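Progress report to the Brandside fund
Project: Zalo HO scale slot car track and power supply
Reporting period: September to date
Submitted 4th December

1. Position at the end of the period

The track tooling is finished and the first run of straights and 9 inch curves has been moulded. The power supply is behind plan. The car chassis is on plan. Spending is within the sum agreed for this stage and no further money is requested.

2. Track

The first run produced 2,000 pieces across four section types. All were put through the joint gauge. 136 failed, most of them on the short straight, where the locking tab came out of the mould slightly bowed. The toolmaker, Flodix, has recut the tab pocket and lengthened the cooling time on that cavity. A second batch of short straights is due before the next report.

Rail height is now held to the drawing on all four types. On the curves the inner rail was standing proud at one end, enough to lift the pickup shoes of a car with soft springs. The rail slot has been deepened at that end. Cars from two other makers were run over the altered curve and kept contact at low speed.

The crossover section has not been started. It needs a different rail insert, and we would like to see the power supply settled first.

3. Power supply

The wall unit supplied by Montoya meets the voltage figure with one car on the track. With four cars running, the voltage drops far enough for a driver to notice when another car leaves a corner. Two changes are being tried: a separate feed for each pair of lanes, and a heavier lead between the wall unit and the terminal track. The separate feed gives the better result but adds a second socket to the terminal track, and so a change to that tool.

The thermal cut-out trips correctly on a dead short. It resets too slowly for use in a race, and Montoya has been asked for a part with a faster reset.
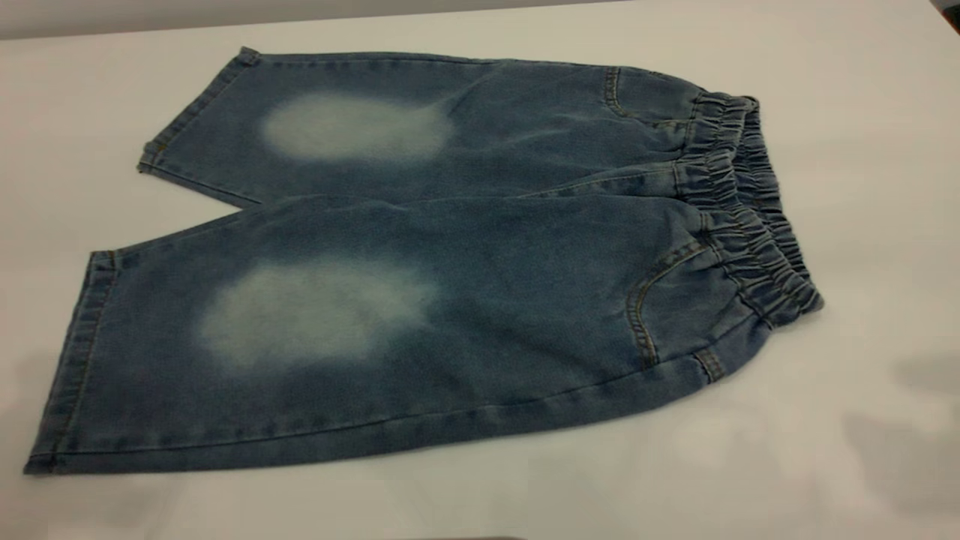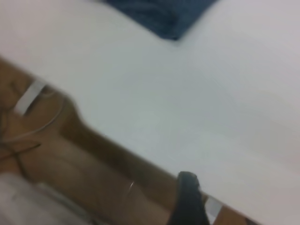
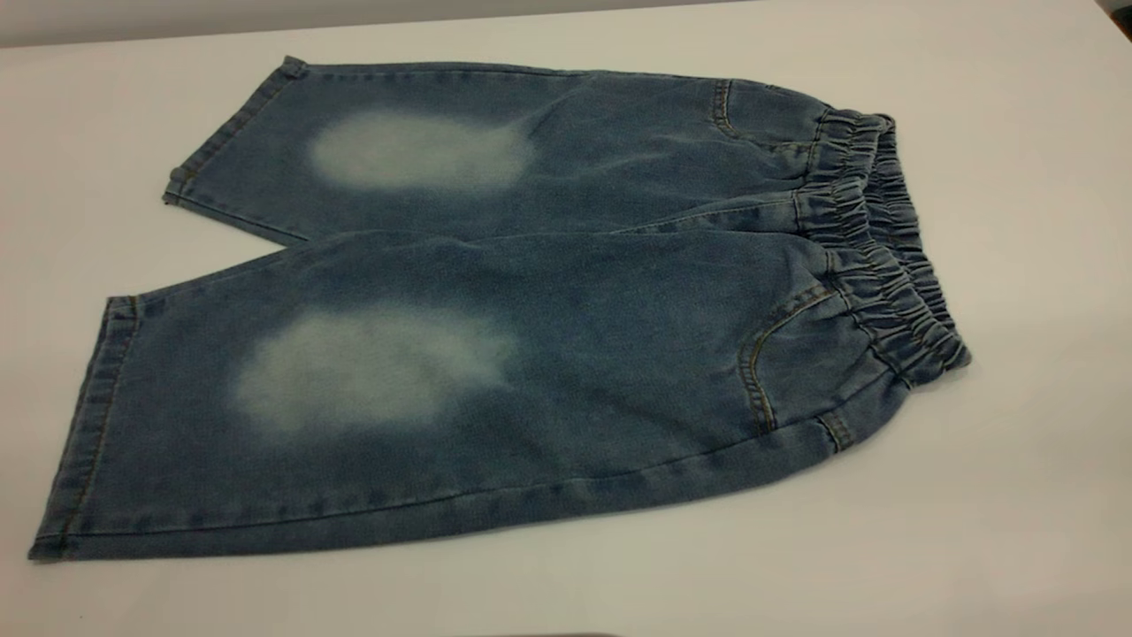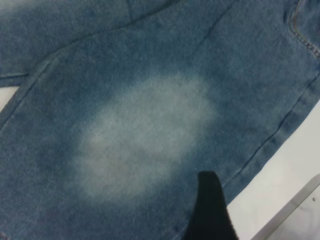 4. Chassis and motor

Ten chassis have been built by hand from moulded parts. Each was run for 900 laps on the test oval with brushes and shoes measured at the start and finish. Brush wear was even. Shoe wear was heavier on the left side, as expected on an oval run in one direction, and the test will be repeated on a figure of eight layout.

The rear axle bearings are a push fit and two worked loose. The bore has been reduced and the new parts are on order. The traction magnet stays as drawn. A stronger one was tried and raised the motor temperature more than we were prepared to accept in a set sold for children.

Gear mesh is acceptable on all ten. Noise is higher than on the earlier machined samples.

5. Packaging and instructions

The set box has been resized to take the nine-piece oval with the wall unit in its own compartment. The instruction sheet is in second draft. The section on cleaning rails has been rewritten after testers used abrasive paper on them. Drop testing of the packed box has not yet been booked.

6. Risks

A change to the terminal track tool would put back the first saleable sets. If it goes ahead we will ask for the milestone dates to be moved, with no change to the total. The bearing supplier has a minimum order of 100 pairs, more than the pilot needs, and the surplus will be carried as spares.

7. Work for the next period

Gauge the second batch of short straights.
Decide between the separate feed and the heavier lead.
Repeat the wear test on the figure of eight.
Fit and test the new rear bearings.
Send the revised cost sheet to Brandside with the next claim.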